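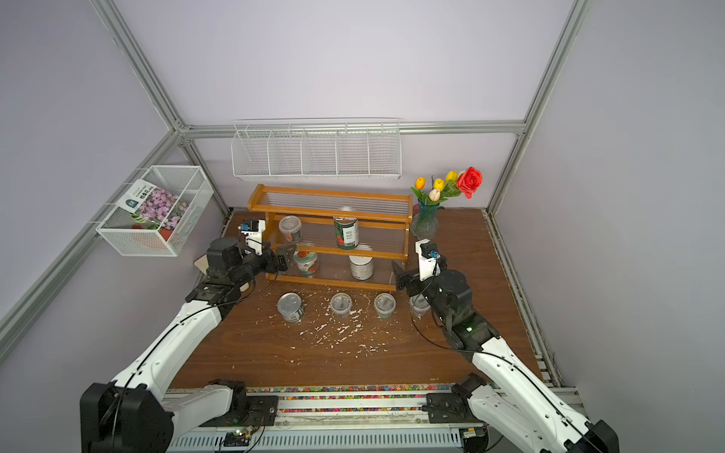 Rapport de projet : le rangement d'une petite étagère
Étudiants : Kartini Govindasamy et Prasetyo Teoh

Notre projet, nommé Emorow, étudie comment ranger des boîtes et des gobelets sur une étagère en bois à plusieurs niveaux. À côté, nous avons gardé un vase avec des fleurs artificielles. Le budget était de 146 euros.

Nous avons d'abord écrit les règles de rangement. Mohcine Soliman nous a conseillé de laisser un espace entre deux objets voisins.
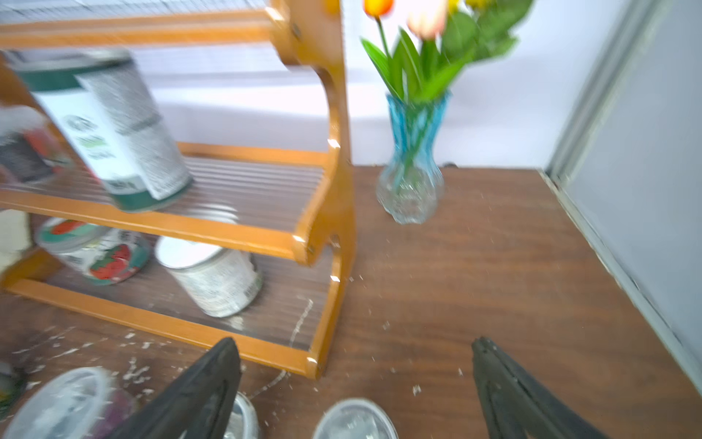 Comment faut-il poser une boîte haute sur l'étagère ?
Il faut la poser droite, au milieu de la planche, et la lâcher seulement quand le fond touche partout.

Nous avons ensuite comparé deux méthodes : ranger par taille, ou ranger par type de produit. La première est plus rapide à apprendre,
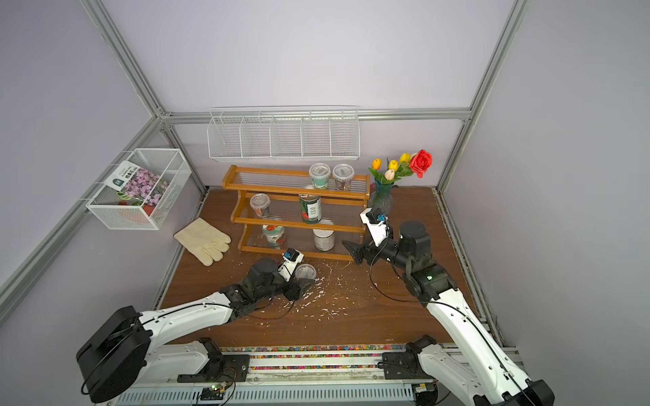
mais la deuxième permet de retrouver un produit plus facilement. Nous avons fait 8 essais avec chaque méthode. Pour la suite, nous voulons aussi écrire une règle pour le nettoyage de la table.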